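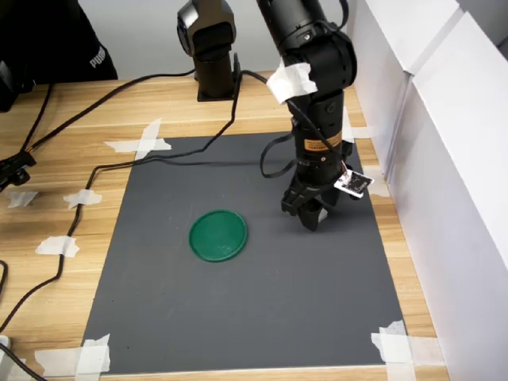 Four o'clock in March, Planton robotics club. Sign-up sheet says 20, the room holds fewer. Abundio Cisneros talks fast, types faster. Tonight's job: pick up a lid. Sounds easy. Flat thing, low rim, not much to grab. The club wants 300 logged tries before the Dondar meet and they're at 73. "Slower on the way down," he says, then says it agian.

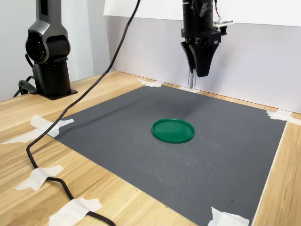
*Green lid, gray mat, plenty of masking tape.*

Pizza at six. Then back too it.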